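Chapter 7

Setting Up and Maintaining a Small Printed Arm

7.1 Scope of the chapter

The earlier chapters treated the arm as a chain of ideal links. A bench arm built from printed parts and hobby-class servos departs from that model in several ways, most of which can be corrected when the arm is first set up. This chapter follows one such machine, the training arm used in the Brarnton laboratory course, from first power-on to its routine service. The procedure is adapted from notes by Renata Bielecka and Ilari Koivisto.

By the end of the chapter the reader should be able to set the zero position of each joint, route and secure the servo cables, check the gripper for play, and keep a service record that another person can follow.

7.2 Before power is applied

The base is fixed first. A base that shifts by 2 mm under load will spoil every later measurement, and the fault is easily mistaken for wear in the shoulder joint. Each fixing screw is tightened by hand, then checked again after the arm has been moved through its full range with the power off.

Cables are inspected next. A servo lead needs enough slack to follow its joint to both end stops, but a loop that is too generous will catch on the upper links. Move each joint slowly by hand and watch the lead at the connector - this is where most breaks occur. Leads with flattened or whitened insulation are replaced, never taped.

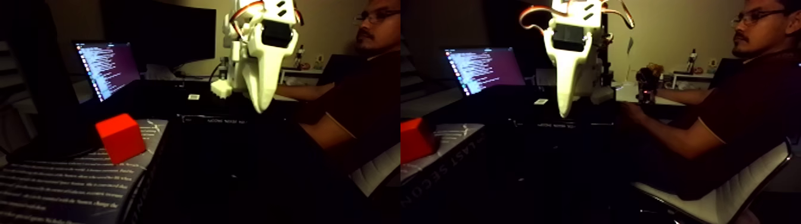 The supply is then switched on with the current limit set low. Servos are addressed one at a time from the terminal, starting at the base, and the position reading of each is noted before any movement is commanded. A reading that drifts while the joint is held still points to a worn potentiometer or a poor earth connection. Both must be ruled out before going further.

7.3 Setting the zero position

The zero position is the pose from which all joint angles are measured. On the Brarnton arm it is set with the gripper pointing straight down and its tip clear of the table. The operator holds the link against a square, reads the servo position and stores it as the offset for that joint. The reading is taken three times, the joint being moved away and brought back from the same side on each occasion, so that backlash affects all three equally.

Offsets are stored in a file on the controlling computer and also written by hand in the service book. Savolainen's rule is that the two are compared at the start of every session - a difference means that one of them has been changed without a record.

The zero position is checked again after every 300 cycles, and whenever a servo horn has been removed.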